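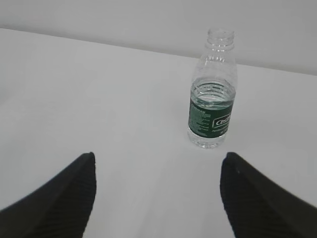
Workshop Help > Robot Arms > Teaching by Demonstration > Pouring

How many demos do I need for a pouring task, and should I keep the bad ones?

Hi all, first post so be gentle. I'm trying to teach a two-arm setup to pour water from a small bottle into a paper cup. I drive both arms by hand, record the run, put everything back and go again. So far I've got 66 recordings and my trained policy is, well, not great. It reaches for the bottle fine and then sort of dithers over the cup.

Two things I can't work out. Do I just need way more runs? And what do I do with the ones where I fumbled the grab and had to go back for it? I've been deleting those, but it feels like a waste (each one takes me forever to set up again). Everything's on a plain white table, clear bottle with a green label, cap off before I start. I'm saving it all in Grikmont if that matters.

2 answers 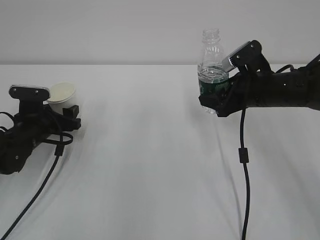 Answered by Bernadette Bouvier, 3/10/23

Oh, I know that dithering! My arms did it for weeks. I'd look at the pauses before recording anything new. When I drove the arms myself I'd lift the bottle, stop, think about where the cup was, then tip. The policy learned my stopping and thinking right along with the rest. I went back and trimmed the long pauses, re-recorded the worst ones without stopping, and it got a lot more decisive.

Then there's the bottle. Clear plastic on a white table is hard going for the cameras, and I suspect your policy is mostly steering by that green label. So turn the bottle a bit between runs! If the printing always faces the same way you're teaching it one very particular bottle in one very particular pose. Same with the cup, move it around. I keep the water level different from run to run too, because a nearly full bottle has to be tipped much less than a low one.

As for the fumbles, keep the ones where you recovered cleanly. Miss, back off, try again, good grab: that's useful, it shows the arm how to get out of trouble. Toss the ones where you knocked something over and gave up. I tag mine in a text file as I go or I forget which was which.

On numbers, I wouldn't chase a total. Do another small batch with more variety, train, watch where it goes wrong, and record more of that part.

Answered by Gøran Fagerlund

More data. I have 3460 and it still spills.

Comments

Naheed Arain: Gøran, 3460 of the same pour or different ones? Big difference.

Gøran Fagerlund: mostly the same, same cup spot. ok I see your point

Cameron Ngata: Question for Bernadette, do you trim pauses on both arms together? I cut one side once and the timing went all wrong.

Bernadette Bouvier: Always together, Cameron! Same start and end for both arms and every camera.

Zdislava Sýkora: I'd add a towel to the shopping list.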